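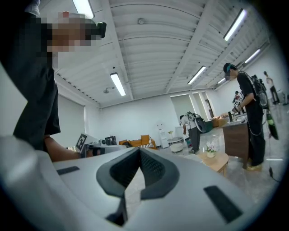 Parking and Building Hours in August

The Greco Street lot will be resurfaced in August, and the work is expected to take about 3 weeks. During that time, tenants of the Medier Building should use the upper deck of the Honitano garage. Your current badge opens the gate on the east side. The west gate stays closed after 7 p.m.

We have 72 spaces set aside on the upper deck. They are first come, first served, and there is no need to sign up. Please leave the marked spaces near the elevator for visitors and for anyone with a permit.

Bikes can stay in the rack by the loading dock — the contractor will keep a path open to it. Deliveries will come in through the dock as usual. If you are expecting a large shipment, tell Doina Halilović at the front desk the day before so she can hold the freight elevator.

Building hours stay the same. The main doors unlock at 6:30 a.m. and lock at 8 p.m. The side door on Greco Street will be shut while the crew is working next to it, and the walkway there will be closed too.

Questions about badges go to Damir Tomić in the management office. Anyone who pays for a reserved space in the Greco Street lot will see a credit on the September bill.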